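24th January
By Clirisow

Long one today, because the wrist controller finally does what I wanted and I'm too happy to sleep on it. Thread on suturing, cable drives and a very stubborn estimator!

Background for new followers: I write control and perception code for the suturing bench at Plurkmont. Tissue samples, no patients. My corner of it is whatever happens between "planner says put the jaws there" and the jaws being there.

Cable-driven wrists are lovely and they lie to you. The encoders sit back at the motors, so what you read is where the cable thinks the joint is. Stretch, friction and the pitch/jaw coupling all eat into that. Reverse direction and the error flips sign on you.

For months I handled this with a lookup table. Calibrate in the morning, drift by lunch, swear by three. It worked fine in the middle of the range and fell apart with the jaws wide open, exactly where you want them before grabbing a thread.

So the new thing (we call it Vavis internally) treats cable slack as a hidden state and estimates it live. Two inputs: motor current and a vision estimate of the jaw pose. The filter runs at 298 Hz, the vision comes in whenever it comes in – and that mismatch was most of the work.

Delayed measurements! I was fusing each camera pose as if it was fresh. It wasn't, and the filter kept "correcting" a wrist that had already moved on. Now I keep a short buffer of past states, rewind to the image timestamp, apply the update and replay forward. Textbook stuff, and I put it off for so long.

Thread perception got a rewrite too. The old segmenter looked for dark pixels and fitted a spline, so it happily ran the spline through old knots and up the instrument. The new one traces from the puncture outward and carries a confidence per segment.

This kind of view is what it has to cope with. Black thread through the open jaws, short tail off to the left, older knots with bristly cut ends close by, blood on the white tissue, steel catching the light. 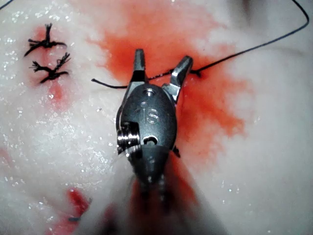

Rawat replied asking why I don't just put more weight on the camera and skip the slack model. Fair question! I tried it. When the jaws hide part of the thread the confidence drops, and with no slack state the wrist wanders until vision comes back.

Training set is 3000 labeled views, and the 16 worst ones taught me more than the rest put together. Nearly all were specular highlights getting labeled as thread gaps. I now plot residuals over the image before I look at any average score.

Still open: frayed thread. The tracer sees two strands and splits, then the planner gets two grasp targets and dithers. My current patch merges branches that rejoin within a short arc length. It's ugly and I kind of love it.

Next up is regrasp planning with the jaw rotated 90 degrees, which the coupling terms are going to hate. Hoping to have the replay buffer cleaned up enough to share by May – if you've done rewind-and-replay on a real-time thread without allocating memory, please tell me how you sized yours.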